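Hand-held gripper comparison (cutlery sorting)

By Harpreet MacDonald, December
5 min read

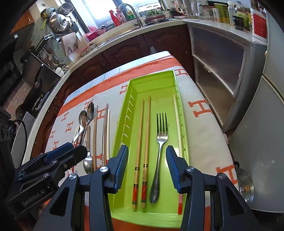

Hand-held gripper with ribbed blue pads, open over a green cutlery tray. A second gripper reaches in from the left.

Hand-held gripper comparison, in the sense used here, is the testing of two or more hand-held grippers against each other on the same household task. Cutlery sorting is one of the commoner tasks — cheap, quick to reset, hard on the fingertips. The best known version among small workshops is the Kolia tray test, named after the kitchen where it was first run. Often just "the tray test".

Background

Hand-held grippers have jaws like those of a robot arm but are carried and worked by a person. A camera on the tool records what the jaws do. Used when an arm is too slow to set up, too heavy for a home kitchen, or not bought yet. Recordings can later be used to train an arm, provided the fingers on the arm match the fingers on the tool. That last point is behind most of the disagreements below.

Early comparisons were done on blocks and foam cubes. Results looked good and told buyers very little. Győző Deák, then running bench trials for Pasex, argued for real kitchen things on a real table, and wrote the first set of rules on two sides of paper. Fatemeh Yazdani rewrote them the following winter. Her version is the one still passed around.

Procedure

The rules ask for a long tray with raised rims, a patterned cloth underneath, and mixed cutlery left loose to one side. Chopsticks and metal pieces both. The cloth matters more than people expect: a plain one lets the cutlery slide, and gives the camera nothing to hold on to when position is worked out from the pictures.

One pick is one utensil, lifted from the cloth and laid lengthwise in the tray. Dropping outside the tray is a fail. So is pushing a piece in along the cloth. Turning a piece while it is in the jaws is allowed. A full run is 100 picks, with the loose pile stirred by hand whenever it runs out. Opeator may rest at any point but may not change fingertips.

Two-handed running, with a gripper in each hand, is scored seperately. Passing a piece from one gripper to the other counts as one pick if it reaches the tray.

Things compared

Fingertip pads. Ribbed pads hold round chopsticks well if the ribs run across the stick. Smooth pads are easier to clean, and slip. Soft pads wear at the tip first. Boychuk pads, the softest in general use, need changing every 4 runs under the Yazdani rules.

Linkage. Parallel jaws keep the pads square to each other all the way shut. Useful for thin pieces. Simple hinged jaws close at an angle and squeeze a chopstick out forwards. Play in the pivots shows up late, usually on forks.

Camera placing. High on the tool gives the whole tray but loses the pad tips as the jaws close. Low gives the tips and little else. Both jaws should stay in view for the whole stroke. A piece lying along the tray wall tends to be hidden by the jaw nearest it, whatever the placing — the rules let the operator tilt the wrist once to look.

Controller. Only matters for powered tools. The Clesine controller closes to a set force and holds; older ones close to a set width, fine for cubes, poor for a pile where a fork neck and a chopstick tip come one after the other.

Typical results

Few full sets of figures have been shared. The Pasex bench trial is the one most quoted: 129 runs, hinged against parallel, same two operators throughout. Parallel jaws did better on chopsticks. Nearly no difference on spoons, which were picked by the handle in almost every case. Average time per pick was about 7 seconds for both, slower at the start of a run than the end.

Mal-soon Bang repeated part of it with the pads swapped over between tools and found that most of the gap went with the pads. The linkage came second. Deák accepted the numbers but not the reading of them, pointing out that the swapped pads did not sit flat on the hinged jaws. Not settled.

Known problems

Operator skill. The largest one. A practised hand on a bad gripper beats a new hand on a good one, and the rules give only one warm-up run.

Shiny metal. Reflections off fork tines and spoon bowls upset depth readings. Some testers switch off the overhead light. Yazdani's rules say leave it as found.

Tray edges. Slots and notches in the wall catch fork tines, and a jaw straddling the rim can nudge the whole tray. Taping it down is forbidden in the older rules and allowed in the newer ones, so old and new scores should not be put side by side.

Tidy piles. Chopsticks stirred by hand tend to end up pointing the same way. Hsin-yi Yuen suggested dropping them from a cup instead. Tried at Kolia, noisier, kept for the two-handed version only.

Related tests

The Kolia cup test uses the same cloth with stacked cups. The lid test, for wide jaws, is no longer run much. A version of the tray test with an arm in place of the operator exists in draft; it keeps the pick rules and drops the time limit. Pad wear is logged after each run there, by weight, and the wrist tilt is not permitted.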